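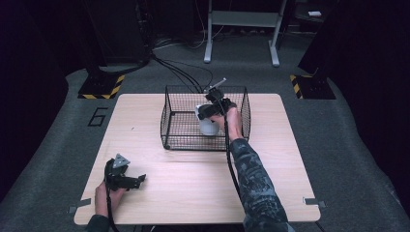
What caused the trained policy to close its gripper before it reached the cup? The pose stream and the camera stream in part of the training data were out of step, so the recorded hand position ran ahead of the recorded image.

## 5. Failure Analysis: Stream Offset in the Basket Task

### 5.1 How the fault was noticed

The first policy trained on the Ko basket set did poorly in a way we had not seen with the earlier table tasks. The arm moved toward the basket along a reasonable path, slowed down, and closed its fingers short of the cup. It then lifted as if the cup were held. On some runs the closed fingers struck the basket rim during the approach, and two runs were ended with the stop button when the basket began to slide toward the edge of the table.

We first blamed the basket. Thin black mesh is hard for a depth method, and we expected the policy to confuse the near wall with the far one. Our policy uses color images only, however, and a second policy trained with a plain open tray in the same position made the same early closure. We also replaced the finger pads and repeated the gripper calibration. Neither changed the result.

### 5.2 Inspection of the recordings

The basket set holds 200 episodes, recorded over seven sessions with a pair of Condier hand-held grippers. Each tool carries its own camera and a tracking marker. Images and finger width reach the recorder over the tool cable, while poses come from the Latico tracking server over the network. The recorder stamps both streams on arrival and matches them by nearest time.

To check the match, we estimated tool motion from the images alone and compared it with the tracked motion. In a good episode the two speed curves lie on top of each other. In 84 episodes they did not. The curves had the same shape, but the image curve trailed the pose curve by some 60 ms. All of the affected episodes came after a cable reconnection within a session.

The offset is easy to miss in playback. When the tool is still or moving slowly, a late image looks the same as a current one. It matters most in the last part of the reach, when the operator is still moving and the fingers are about to close. Figure 4 gives the tool camera's view with the fingers open and the basket still ahead of them. A late view of this kind, paired with a pose closer to the cup, teaches the policy that the remaining distance is smaller than it is. 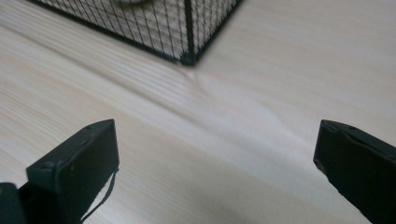 **Figure 4.** View from a hand-held gripper camera. The open fingers are above the table, with the mesh basket ahead.

### 5.3 Cause

The tool driver keeps a short queue of frames. At startup the queue is emptied before the first frame is passed on. After a reconnection, the driver reopened the device but kept the old queue settings and skipped the emptying step. Frames then waited in the queue for the rest of the session. Their order was correct and none were lost, so the recorder's dropped-frame check passed.

We reproduced the fault on the bench by pulling the plug during a recording and pushing it back in. The offset appeared on the tool that had been unplugged and was absent on the other one. Restarting the recorder cleared it. Restarting only the Latico server did not.

The reconnections themselves came from strain at the plug. The cable leaves the tool near the operator's wrist, and a long reach pulls on it. Operators at the Flitov site had been told to reseat a loose plug and continue. That instruction was reasonable given what the recorder reported, and we do not treat the fault as operator error.

### 5.4 Correction and retest

The driver now empties its queue whenever the device is opened. The recorder also compares the device's own frame time with the arrival time and ends the episode if the difference grows. We fixed a strain relief to each tool body and changed the instruction: after a disconnection, the recorder is restarted and the current episode is thrown away.

For the existing data we considered shifting the late images by a fixed amount. The offset was steady within a session but differed a little from one reconnection to the next, and short episodes gave a weak estimate. We removed the affected episodes instead and trained again on what was left. The early closure no longer appeared in our retest. The new policy still missed the cup at times when it stood against the basket wall, a separate problem that we leave to Section 6.

### 5.5 Safety note

The stop button was the only protection in the two runs that moved the basket. The arm's force limit was set for contact with the table and was too high to react to a light basket. We have lowered the limit for all basket runs and added a check that the finger width after closing matches a held object before the arm may lift. The check would not have prevented the rim contacts, which took place before the lift.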